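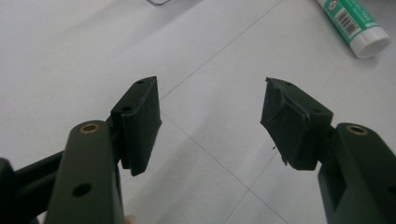 Gripper fingers over the tiled floor, glue stick at upper right. The pad on the right finger is scuffed and torn along its edges.

Vomley Manipulation Project
Progress report to Avden, period ending January
Section 3: Open day at the Etton site

3.1 Purpose
The grant agreement calls for one public demonstration in each reporting period. The second was held at Etton between 10:00 and 16:00. Visitors used the hand-held grippers to pick up small household and desk items from the floor, and staff then explained how recorded grasps are used in training the arm controller.

3.2 Activity
Two grippers were in service. A total of 865 grasp attempts were logged, of which 824 were kept after review. The 41 rejected attempts were mostly duplicate triggers, plus a short run in which the log clock had not been synchronized. Sessions ran in 16 slots. The lunchtime slots were full and the last two of the afternoon were lightly attended.

The floor station was added at the request of the Magalhães group, which wanted grasps at ground level to compare with its bench results. Glue sticks and other narrow items were included in the set. Visitors tended to approach these from directly above and close the fingers too early. A line was added to the spoken instructions after the first hour.

3.3 Equipment condition
Pad wear is the main finding. The front face of one black pad is gouged and uneven, with thin slivers hanging from the lower edge. The opposite pad on the same gripper keeps its block shape and sharp edges. The cause of the difference has not been established. Contact with grout lines and uneven finger closure are both under review. No damage to the green finger arms was recorded at the end-of-day check.

Grasps made with the worn pad have been tagged in the log. They remain in the 824 for now and will be compared with the rest before the data is released to Magalhães.

3.4 Costs
Spending on the open day was within the approved line. Replacement pads will be charged to consumables. No change to the budget is requested.

3.5 Actions before the next period
Replace both pads on the affected gripper and keep the old pair for inspection.
Add a pad check between slots to the station sheet.
Repeat the floor set with new pads at Vomley.
Send the tagged comparison to Avden with the next report.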